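Bảo Trình
7/15/20

1/ Multano priced a bond today that matures in 2065. A few people asked me to go through it, so this is a short thread. I cover municipal and utility debt, mostly the boring kind, and this one is only a bit less boring.

2/ Multano is the water and sewer utility for the Gorum valley. It has borrowed in the bond market since 1991, nearly always for 20 or 30 years. A 45-year bond is new for them.

3/ The size is $900 million in a single tranche. The early talk last week was that they would split it, with a shorter piece for bank buyers. They dropped the shorter piece on Monday. I take that to mean the long-end orders were good enough without it.

4/ What the money is for: replacing the main trunk pipe from the Sầm reservoir, and paying off two older loans that carry higher rates. The offering document does not say how much goes to each. I asked and was told the split will be in the August filing.

5/ That matters. Paying off old loans at a lower rate saves cash right away. A trunk pipe costs cash for years before it does anything for revenue. Same bond, two very different uses.

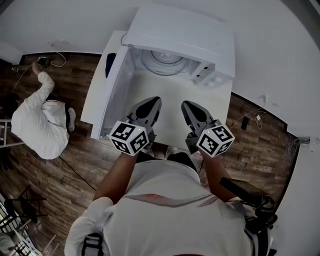

6/ Who buys a 45-year utility bond? Life insurers and pension funds, mainly. They owe money to people far into the future and they want assets that last as long. There are not many borrowers willing to go out that far, so when one shows up they tend to look.

7/ The risk for the buyer is rates. If long-term rates go up one percentage point, a bond this long loses a lot more of its price than a 10-year does. If you plan to hold to the end you may not care. If you might have to sell in 2024, you should.

8/ There is a call feature. Multano can pay the bonds back early, at face value, from year 9 on. So if rates fall, the buyer probably does not get to keep the coupon until 2065. If rates rise, the buyer is stuck with it. You get paid a bit extra for that – check whether you think it's enough.

9/ The rate covenant is the part I would read twice. Multano promises to set water rates high enough to cover debt payments with some room left over. In the older bonds the promise was tested every year. In this one it is tested every year too, but they can count money in the reserve fund toward the test. That is looser.

10/ Looser is not the same as bad. They have never missed the test under the old wording. But a 45-year bond will outlast everyone on the current board, and the wording is what the next board will go by.

11/ Compare with Pamen, the power company next door, which sold 30-year bonds in the spring. Pamen kept the stricter test and still got its deal done. Pamen also has a smaller building program, so it had less reason to ask for slack.

12/ Someone asked if customers' bills will go up because of this. The bond by itself doesn't set bills. The board does that, and the next rate vote is in August. The budget they published in the spring already assumed new debt, though it assumed 30-year debt. Going longer means lower payments each year and more interest in total.

13/ Another question was whether small investors can buy it. Yes, through a broker, in the usual $5,000 pieces. I would wait until it has traded for a few days so you can see real prices – the first-day markups on small lots can be steep.

14/ Settlement is next week. I'll add the August filing to this thread when it's out, with the pipe and refinancing numbers.

15/ Correction to 3: the shorter piece was dropped Monday evening, after the order update. I had the sequence right but made it sound like it came first. I don't own any Multano or Pamen bonds.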